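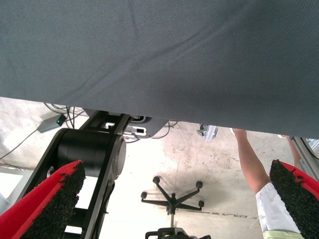 From the wrist camera, with the gray cloth up.

Macarena Jara had both arms over her head and wanted to know how much longer.

"Until it finds the edge," Halyna said.

"It's looking right at the edge."

"It's looking at your sleeve."

Halyna Hutsuliak sat on an upturned crate with the laptop on her knees. On the screen there was mostly gray. The cloth ran across the top half of the picture, higher on one side than the other, and under it were the floor and the feet of the office chair and a good part of Macarena's white shirt. The program was supposed to draw a green line along the bottom of the cloth. It had drawn one, and then it had drawn another along her upper arm, and it was fairly sure about the second.

"Lower the right side," Halyna said.

"My right or its right?"

"Its right."

Macarena lowered the wrong side and then the other one. The green line jumped to the chair.

They had been at this since the fall. The workshop was the back half of what had been the Pillay carpet warehouse, on the river side of Grosthorpe, and they paid for a bay there by the month. Macarena made covers. Boat covers, grill covers, a cover for a church organ once. The sewing was no trouble to her. What she hated was the long seams, where she had to feed the needle with two hands and keep the rest of the cloth from dragging with whatever she had left, which was usually a hip. She had paid a high school kid to hold the far end one summer and he had been good at it, and then he went to college.

So it was going to be an arm. Halyna had built the first one out of parts from a place called Trasow that sold them without instructions. It had cost 2000 dollars by the time it could lift anything, 400 of it in joints that burned out in a week. Macarena had put up half. She kept the receipts in a coffee can and did not bring them up. The name Atik was written on the can, and after a while they used it for the arm.

"My hands are going numb," Macarena said.

"Put it down, then."

She let the cloth drop over a sawhorse and shook out her fingers. Then she sat in the office chair and rolled it back a few feet, and Halyna looked at the screen again and saw only floor where the legs had been. The floor was its own problem. It was old concrete, pale with dark patches, and in bright light the program could find an edge around any stain.

"We could paint it," Macarena said.

"Pillay won't let us paint it."

"Did you ask?"

Halyna had not asked. She scrolled up through the log, where the program had written down every edge it believed in that afternoon. It went on for a long way.

"What does the kid do?" she said. "When he held it for you. What was he looking at?"

"His phone, mostly."

"But how did he know when to walk?"

Macarena thought about it. She picked up a corner of the gray cloth and pulled it toward her and let it go slack, then pulled again.

"He felt it," she said. "I'd feed some through and it would tug, and he'd take a step. I never told him to. I don't think he looked up at all unless I swore."

Halyna didn't say anything for a minute. She got up and walked over to the arm. The black pads on the fingers were rough, and she had chosen them because they held heavy cloth without marking it. She pinched a fold of the gray between them by hand, closed the fingers with a key on the laptop, and went to the far end of the cloth and tugged.

Nothing happened, which was right. There was no program for it. But on the screen, in the window she never looked at, a number for the shoulder joint went from 8 to something much higher and came back when she let go.

"Do that again," Macarena said, leaning over the laptop.

She did it again. The number went up and came back.

"You've had that the whole time?"

"It's for safety. It's so it stops if it hits somebody."

"The whole time," Macarena said.

"I thought it would need to see."

They turned the camera window off and made the other one large. It took until dark to write something that worked at all. The first version took one tug as an order to go and went until it reached the end of its travel, dragging the cloth off the sawhorse and a box of snaps with it. They picked up snaps for a while. The second version moved the arm a hand's width and waited, but it also moved when the cloth sagged under its own weight, so that it followed itself slowly forward, tug after tug, with no one at the other end. Macarena watched it do this all the way across the bay.

"He did that too, a little," she said.

Halyna made it ignore anything slow. After that it was better. Macarena ran a scrap seam on the old machine, almost 300 stitches by the counter, and the arm came along behind her in short steps. It was late on two of them. She had to stop and give the cloth a yank, and it came. She did not have to use her hip.

When she got to the end she cut the thread and held the seam up to the light and ran her thumb down it. It wandered near the middle. She folded it in half and lined up the edges and looked again.

"That's you or me?" Halyna asked.

"Me. I was watching the arm."

She threaded the machine again. Halyna thought about the months she had spent on the green line, the evenings of hanging cloth from pipes and ladders and Macarena, and whether there was any piece of it she could keep. The arm would still have to pick the cloth up by itself someday. It would need to see for that. She saved the whole folder under the date, 9 February 2018, and moved it out of the way.

"The marina wants the big ones by May," Macarena said over the motor.

"How long are the seams?"

"Longer than this room."

Halyna looked down the bay, past the sawhorse, to the wall. On the other side of it was the bay where a man refinished doors. He was there on and off, and he left his half of the floor clear.

"I could put it on a rail," she said. "If the wall came out."

"Ask Pillay."

"You ask him. He likes you."

Macarena pressed the foot down and the needle started, and at the far end of the cloth the arm waited and then took a step.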